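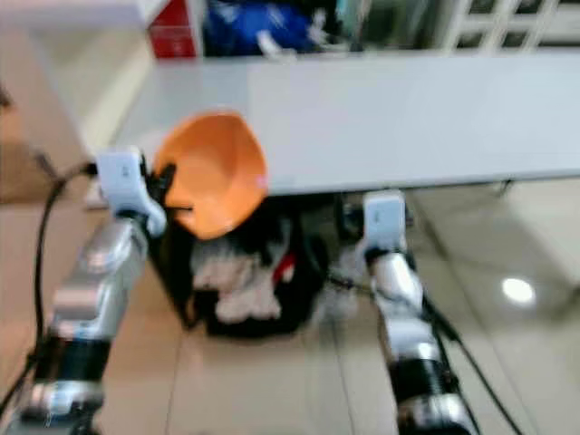 The Harkbridge Code is a voluntary set of rules for household robots that handle dishes, tableware and light waste. It covers machines with one or two arms working in rooms that people also use. Section 2 of the code deals with carrying over open space, as when an arm holds a bowl partly past the edge of a table and above a waste bin. A carried item in that position must stay gripped until it is fully over a surface again, and the second arm must keep clear of its path.

Origin

The code was drafted by Shagufta Paracha and Hefin Gittins and published on Monday, March 24, 2025. It has 112 clauses in 5 sections. Landetti and Belkadi adopted it for their home trials in April of the same year.

Surfaces and coverings

A covered table is treated as a separate case from a bare one. Cloths and sheets must be checked for loose edges before an arm comes within reach, and any tape holding them is to be inspected daily. 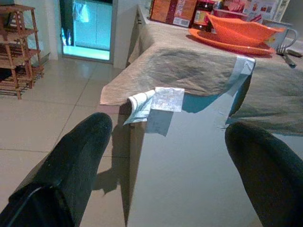 According to Catrin Trevor, daily inspection is too seldom for a fabric cover, and the check belongs at the start of every task. The drafters kept the daily rule but allowed operators to set a stricter one.

Arm spacing

Section 4 sets limits on speed and on the distance between two arms working over the same surface. Paper scraps and tissues are to be cleared first - a rule that applies to the floor as well. 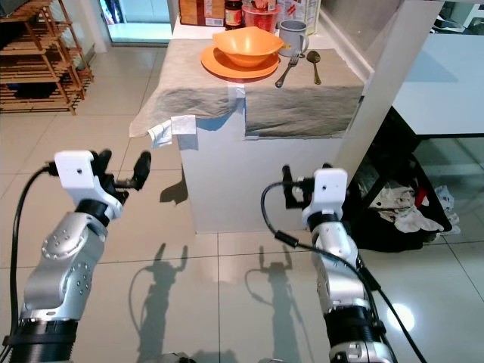
Dilwyn Eynon has argued that the spacing limits were written for large kitchens and leave little room for work at a small cabinet. A revised table of distances is under review.

Order of handling

Bowls and plates are moved before forks and spoons, unless the operator has recorded another order.

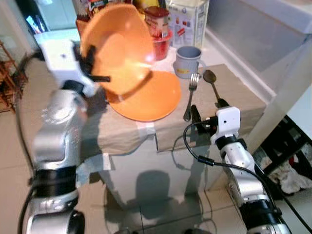

Where both arms hold an item at the same time, only one may travel. The other must remain still until the first has released its load, and each release is entered in the task log.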